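Print | E-mail

Questions about the toy box and the play quilt
Last change: 21 Feb 2022

On this page we collected the questions which parents and grandparents ask us most often about borrowing from the Samoddale toy library. If your question is missing, please write to us. Gisela Pfeiffer reads all the letters and she answers them, but she is here only in the mornings.

What do I get when I borrow a box?

You get one cardboard box with a lid, a mix of small toys inside, and a play quilt which is folded on the top. The toys are not the same in each box. We mix soft ones, round ones, things with a picture and things which make a noise when you press them. A paper list is glued on the inner side of the box, and your box number is written on this list. Please compare the list with the toys when you come home and not only when you bring the box back.

For which age are the boxes?

We have two sorts. The boxes with a green list are for children who still put everything in the mouth, and they contain only big pieces. The boxes with a white list are for children from three years. Please do not take a white list box for a baby, even if an older brother or sister will play too. In such a family it is better to take a green one, the older child will find something to do with it anyway.

Can I choose single toys?

No, we lend only the complete box. In the first year we tried it with single toys and it was too much writing for us. If your child loves one toy very much, tell us the name of it and we will try to say you where to buy a similar one. Sometimes it was a gift and we do not know it ourselves.

How long can I keep the box?

Four weeks. You can make it longer one time by e-mail, if no other family is waiting. For each week after this we ask for 2 euros. This money goes to new quilts.

Why do you give a quilt with it?

The quilt makes a border. A small child understands quite early that the toys live on the quilt, and in the evening you have to look only in one place. It is also softer for the knees than a floor, for the child and for you. Our quilts are the patchwork kind with many colors and cartoon pictures, so the quilt is also a toy. You can ask "Where is the apple?" or "Where is the frog?" and the child puts something on the right square.

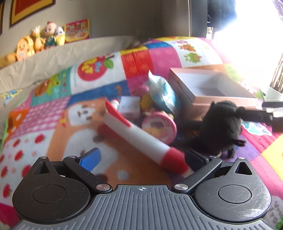 For the first days I recommend to put out only a part of the toys and to leave the others in the box. When everything is lying there at once, many children throw the things here and there and then go away. With five or six pieces they stay longer. After some days you exchange them, and the old ones are interesting again.

What can we play with such different things?

The simplest game is sorting. Everything soft goes to one side, everything hard to the other side. Or you take the colors of the squares and look for toys which fit to them. A pink ball to a pink square is easy. A toy with two colors is more difficult, and here the discussion is more important than the correct answer.

Older children like the game with the lid. You put the lid of the box upside down on the quilt, and they roll a ball into it. First from near, then from farther away. Also a plush animal can sleep in the lid, this is a game which the children invented without us.

My child wants to draw with the toy marker. Is this possible?

No, the big marker is only a toy and has no color in it. Please do not try to open the cap with force. If your child is disappointed, give a real washable pen and a paper at the table, but not on the quilt please.

How do I wash the quilt?

In the machine with 30 degrees, with little soap, and no softener. Close the washing machine not too full, a quilt needs space. Dry it flat or over two lines. The dryer makes the filling hard in the corners — we lost three quilts in this way. Ironing is not necessary.

And the toys?

Hard toys you wipe with a damp cloth and then with a dry one. The plush toys go in a pillow case, which you close with a knot, and then in the machine with the same program as the quilt. Fuzzy ones look a little sad after it, but if you brush them with a soft brush when they are dry they become nice again. Toys which crackle should not be washed, only wiped. Anything with a battery please leave to us.

Something is broken or lost. What now?

Write us a short e-mail with the box number. For small things you pay nothing, children play and it happens. For a quilt which cannot be repaired we ask for 10 euros. Last October somebody sent us a ball which was found under the sofa after one year, and we were very happy about it.

If the cardboard box itself has a tear, do not use tape. We have a stock of new ones from Rieger and we change it when you return it.

Where do I bring the box back?

To our room in Sallach, at the door with the yellow bell. Please do not leave the box outside, also not when it is dry weather. If you cannot come in the opening time, the shop Clerkeo on the other side of the street takes it for us until the evening. Tell them the number on the list, for example 52, and they write it in their book.

Can I donate toys?

Yes, with pleasure, but ask before. At the moment we have enough plush animals. We look for wooden cubes, drums for small hands, and clean quilts without loose threads.

Print | E-mail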